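Coffee Roasting and Storage: A Short History
Student project report, Food Studies
Theda Oltmanns and Kidus Jemal
7 October 2026

Our report looks at how roasted coffee was kept fresh before vacuum packing, and whether the older methods hold up. We chose the topic after a class on pantry staples in May.

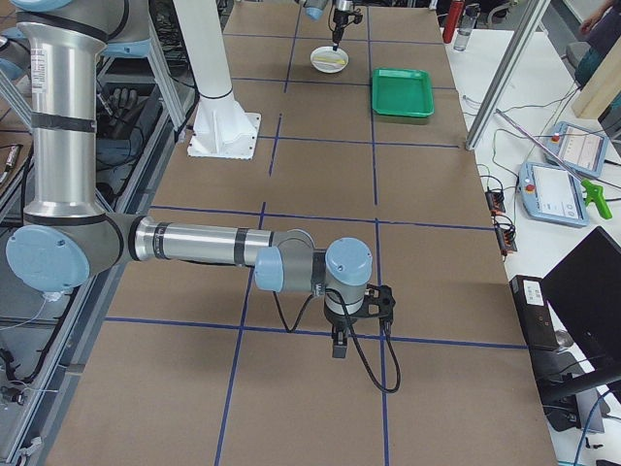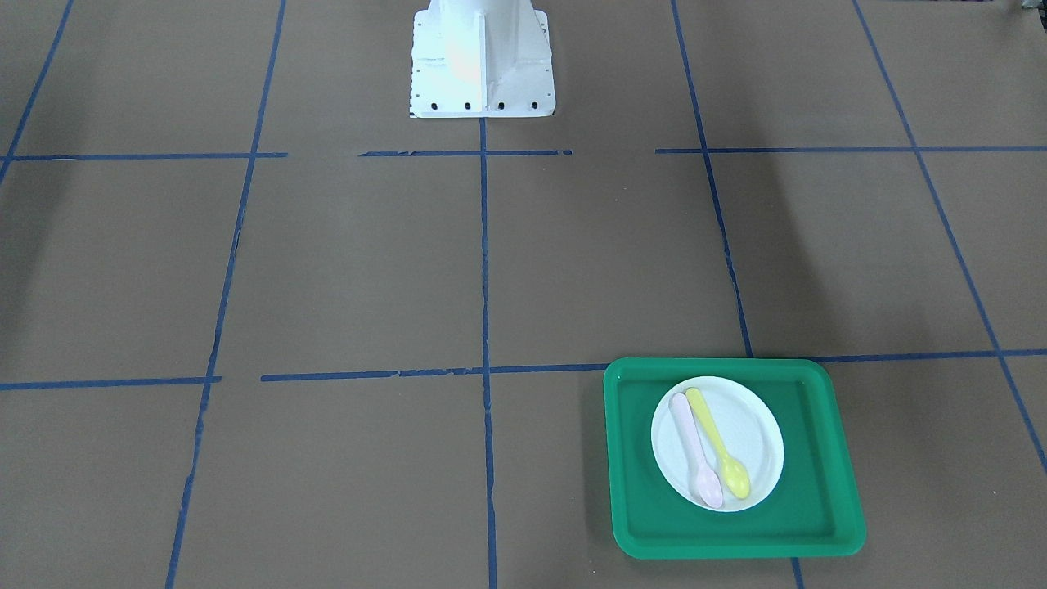
Coffee was first roasted in Yemen, probably in the 15th century. Beans were heated in shallow pans over a fire and ground by hand soon afterwards. Most households bought green beans and roasted small amounts at home, as green beans keep for many months and roasted ones go stale within weeks.

Commercial roasting grew during the 19th century. Grocers sold roasted beans from open bins, and the flavour suffered. Some roasters coated the beans with egg and sugar to seal the surface. Tins with tight lids came later, followed by vacuum tins and then foil bags with a one-way valve.

For the practical part we stored one medium roast from Cantero in four ways: a paper bag, a glass jar, a lidded tin and a valve bag. All were kept in a dark cupboard for 22 days. Feven Lencho ground the samples and Tharushi Seneviratne brewed them, using the same kettle and the same weight of coffee each time. We had 19 tasters, who scored each cup for aroma and flavour without knowing which was which.

The valve bag scored highest and the paper bag lowest. The tin and the jar were close, and several tasters could not tell them apart. Two people preferred the paper bag coffee because they found it less bitter.

We did not test an egg and sugar coating. Subira Khaemba found a recipe for it, but the instructions gave no quantities. A second trial with a darker roast is planned for next term.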